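The Ivness Ferry

Oh, but the morning was glorious! Marta had the window down before the bus even left Hevia, and the smell of kelp and diesel came pouring in, and she thought, yes, this is it, this is the day I finally hear the bell.

Everyone at Hevia had a story about the bell at Ivness. It hung in the old chapel above the ferry ramp, over 300 years old, and it rang on its own whenever the wind swung to the south-west in September. Her grandfather had heard it as a boy. He'd hummed the note for her once, low and wobbly, with flour all over his hands, and she had carried it in her head ever since -- through school, through two awful jobs in the city, through the whole long winter at Sequeira Street.

And now it was Tuesday, and the wind was south-west!

She ran down the ramp (nearly losing a shoe) and bought her ticket from the fellow in the booth, who told her the boat left at 7 and not a minute later. She had time for a cup of tea. She had time for two! She drank them both standing up, grinning at the grey water like a kid on the last day of term.

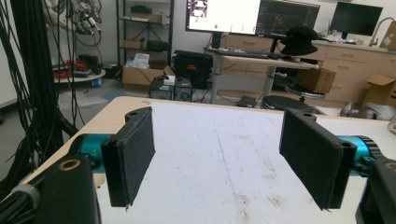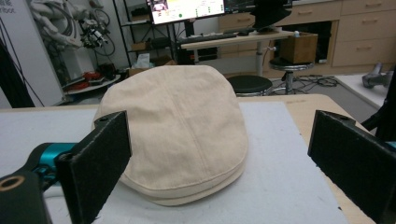
Kwadwo Opoku told her, once they were out past the breakwater, that she shouldn't get her hopes up, that the bell had been taken down for repairs in the spring and he couldn't swear it had ever gone back.

"Then I'll listen to the place where it was," said Marta, and she meant it.

He laughed so hard he had to hold the rail. Then he shared his sandwich with her, cheese and pickle, the best she'd ever tasted, and pointed out the colours on the headland, and the Fekov light blinking its last before full day.

They were halfway across when the engine dropped to a mutter. Marta leaned out over the side. The wind pushed her hair into her mouth and she didn't care a bit.

Low and wobbly, from somewhere above the ramp, came her grandfather's note.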